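Notebook, Tuesday, April
Gripper order, second pass

Went over the spending plan with Meinrad this morning. We have two hand-held grippers in regular use and want more before the next round of table pickup work. Brellero quoted 325 per unit, finger pads not included. Zornwood is cheaper per unit but wants 43 for each spare pad set, and we go through pads fast.

Delivery: Brellero 7 weeks, Zornwood 5. Ursina needs the units before her new people start, so the shorter one counts for something. Emil thinks we should ask Brellero again about a part shipment. I said I'd write to them.

Pads: the ribbed blue ones are staying. Whatever we buy has to take the same pad or we end up stocking two kinds. Leonie is checking the mounting with Fahmy, who cut our last batch.

Storage: the Prillidov cases are full. Add one case to the order.

Table work at the moment is mixed household items on the flowered cloth, two grippers going. Crumpled paper in one, a medicine box in the other. Paper and boxes ask different things of the fingers, so both go on the list for trying out any loaner unit.

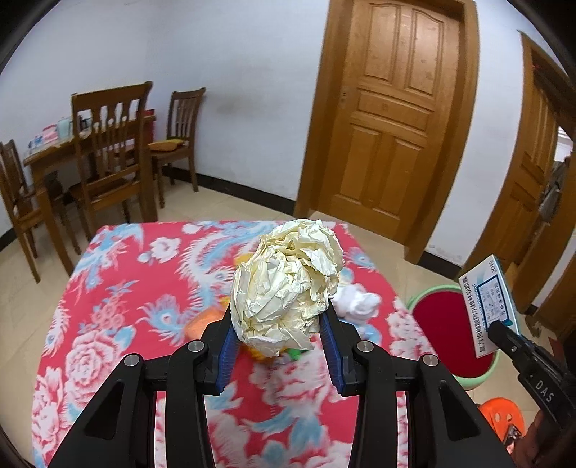
To do before the order goes in

Write to Brellero about part shipment (me)
Pad mounting answer from Fahmy (Leonie)
Ask Zornwood for a loaner, one week is enough (Emil)
Price for spare pivot pins, both suppliers
Burgi needs the final total to book it under equipment and not supplies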